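Relatório de avaliação, unidade 63

A Redska entregou o kit Urier em duas caixas e um envelope. O envelope continha a licença, válida por 105 dias, e uma folha com os termos de devolução. Li primeiro os termos de devolução, como manda o procedimento.

A montagem consta do capítulo 3 do manual. O binário de aperto vem indicado em duas tabelas que não coincidem. Segui a segunda, impressa em papel melhor, e anotei a divergência.

Liguei os dois braços. Na mesa ficaram o copo de vinho, o cesto da loiça, um marcador de tampa azul e um bloco verde. O critério de aceitação pedia trabalho entre as duas garras, ao centro.

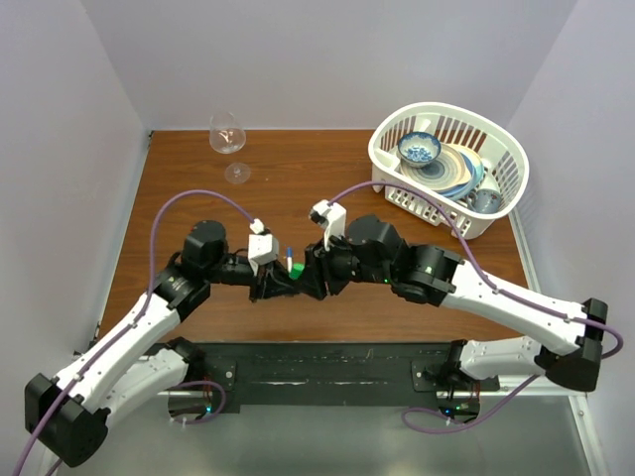
O kit funciona sem ligação à rede?
Depois de ativada a licença, funciona; a ligação só volta a ser pedida na renovação.

Na coluna "observações" escrevi: movimento regular, sem ruído anómalo. Apaguei "regular" e pus "aceitável". O formulário da Pringle não prevê "regular".

O ciclo 552 não tinha nada de particular. O registo mostra uma pausa entre dois comandos, dentro da tolerância. Revi a linha do registo várias vezes. A tolerância é generosa, e a pausa cabia nela com folga. Fiquei a olhar para os braços durante esse tempo todo, e no ciclo seguinte a pausa repetiu-se com a mesma duração, até à última casa decimal.

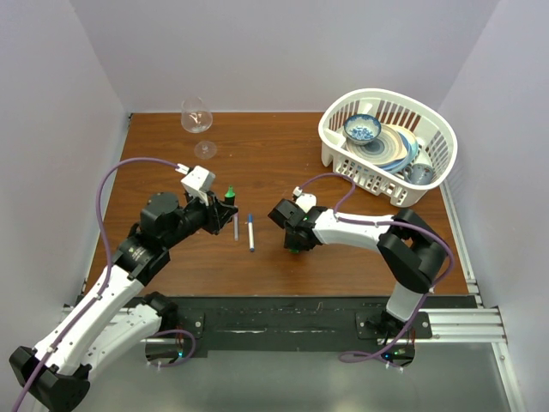

Ulcombe, Departamento de Ensaios e Homologação

Telefonei para a assistência. Responderam que a pausa era uma função do produto, documentada no anexo. O meu exemplar não trazia anexo. Pedi-o por escrito e deram-me um número de processo.

O prazo de devolução terminava em maio. Preenchi a guia, colei a etiqueta na primeira caixa e deixei a segunda aberta. Depois voltei à bancada e mandei executar mais um ciclo.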